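# The Second Life of a Small Box

In the town of Prakis, on the street that goes down to the river, there is a shop which sells only containers. It has the name Skinia, painted in green over the door, and it opens at 10 in the morning and closes when the owner is hungry. I went in on a rainy day in May to buy one jar for rice. I came out almost two hours later with four jars, a tin, and the idea for this article.

I grew up in a home where no container was thrown away. The butter tub became a box for buttons, and the coffee tin held nails until the bottom rusted through. When I moved to this country I was surprised to see how quickly people put a good box in the trash, and a little later I was more surprised to see that I had started to do the same.

Now I believe the habit is coming back. In Prakis it has even its own event. Once a year the old market hall at Urrutia is filled with long tables, and people bring the boxes, jars and tins they do not need and take home the ones they like. No money is used. At the last exchange 906 pieces were put on the tables in the morning, and by the evening 525 of them had found a new kitchen or workshop. The rest was sorted by material in the yard behind the hall, and this took longer than the exchange itself.

I asked the visitors what they were looking for. Almost all of them gave me an answer about size. A woman with a red umbrella wanted something for seed packets, and she had measured a packet and written the numbers on her hand. A father and his son searched for a tin that would fit under a bicycle seat. They had already been refused by three tins, as the boy explained it to me very seriously.

## What to keep, and what to let go

It is easy to keep too much. I made this mistake after my visit to Skinia, and for a month my lower cupboard could not be opened without something falling on my foot. The people who do this well have stricter rules than I expected.

The first rule I heard is that a box should have a job before it comes into the house. "For later" is not a job. The second is about lids. A jar which has lost its lid can stay, if it stands on a desk with pencils in it, but it should leave the food shelf. Then there is smell. Glass forgives everything after a wash with baking soda, but a plastic tub that has held curry will remember it for years, and you should give it to the screws and the string.

Shape also matters more than beauty. Square boxes stand close together and use the whole drawer, while round ones leave empty corners between them. I have three beautiful round tins with birds on them, and I must say that they are the worst things I own for storing tea bags.

Clear boxes are a separate subject, and opinions about them are strong. Some people want to see everything. They tell me that what is hidden is bought twice, and I have two unopened bags of lentils to prove they are right. Others find that a shelf of clear boxes makes the room look nervous. My own answer is to use clear ones inside drawers, without a lid, where I look at them from above and the open top saves me one movement.

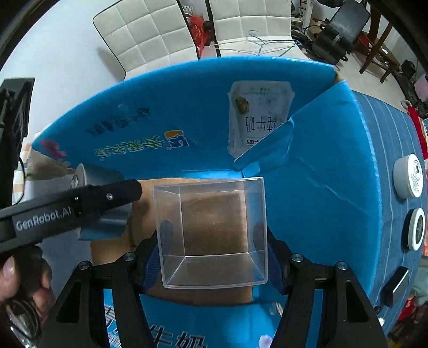 *A clear box, open at the top, above brown cardboard.*

For labels I have tried many things. Printed ones look very nice for a week. Then you finish the barley, you fill the jar with couscous, and the label becomes a lie. At Skinia they use a strip of paper tape and a soft pencil, and I have copied this. The tape comes off in one piece if you warm it a little with a hair dryer.

## A shelf in Titeo

The most complete collection I have seen is in Titeo, a village higher in the valley, where the school keeps what the children call "the wall." It is a row of open shelves along the hallway, and it holds 1,111 containers, each with a number on the bottom and a line in a notebook. Families borrow from it as from a library. In the summer the big jars go out for pickles and jam, and in the winter they come back clean, sometimes with a spoon of jam left inside as a thank you.

I looked through the notebook for a long time. One small jar had been borrowed for tadpoles, later for honey, and after that for paint water, and I hope it was washed well between these.

The wall is open on school days until four. Visitors from outside the village can also borrow, but they must write their address and carry the jar home in something soft. I had only my scarf with me, so I took a small one. It has cloves in it now, and it is due back before the plums are ripe.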